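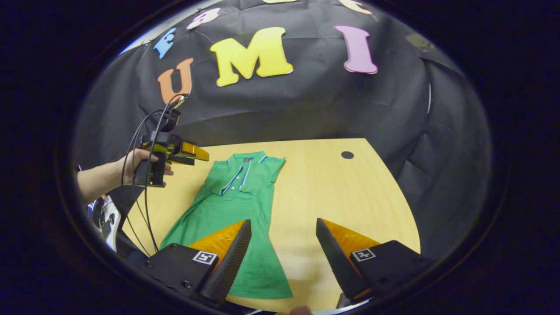

Flash chromatography, handout 7: picking a loading method

A crude sample can go onto the column as a liquid or as a dry solid, and the choice affects how narrow your bands are. Liquid loading means dissolving the crude in a weak solvent and putting it straight on the silica. Dry loading means coating it on a sorbent first. Lay the folded filter paper flat on the bench when you collect the dry powder, the way the green dress is lying flat on the tabletop, so nothing slides into a crease.

Use liquid loading when the crude dissolves in hexane or toluene. Keep the volume small -- 2 mL is enough for the columns in this lab.

Use dry loading when the crude needs methanol or DMF. Remove all of the solvent before packing the cartridge. Leftover methanol will carry your compound down the column early.

For the report, give the crude mass (the Skisus sample is 218 mg), the loading method, and the fractions you pooled. Reports are due Apr 23, 2026.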